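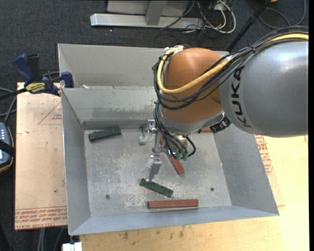 Chapter 5
Planning a Pick from a Bin

Reading time: 5 minutes

In the last chapter the parts arrived one at a time, in a known place, and the program could be written as a fixed list of moves. Most factories are less tidy. Parts are tipped into a bin and lie at whatever angle they fall, some against the walls and some partly on top of others. The software has to decide which part to take, how to hold it and how to bring the arm in without touching the bin.

This chapter builds that software in stages. We begin with the output of the perception program from Chapter 4, a list of estimated poses, each with a score. A pose is a position and an orientation together, so each entry holds six numbers.

5.1 From poses to grasps

A pose says where a block is. A grasp says where the gripper must be when it closes. For a plain rectangular block there are many possible grasps, and the planner samples them along the length of the block and on each pair of opposite faces. In the worked problem at the end of the chapter, the sampler produces 369 candidates for a single bin. Most of these are useless. A finger would pass through the floor, or the wrist would meet a side wall.

The Latunance library, used in all the exercises, removes such candidates with a collision check against a simple model of the bin. The model must include anything fixed to the rim, such as a clamp. Hoses and cables on the arm are harder to model, and we allow for them with a margin. After this check 26 candidates remain.

5.2 Choosing between candidates

The remaining grasps are ranked by cost. Our first cost function adds the distance the joints must travel to a penalty for grasps close to a wall. Readers should set the time limit of the planner to 300 milliseconds before trying Exercise 5.1.

We use cookies to improve your reading experience. Accept | Manage settings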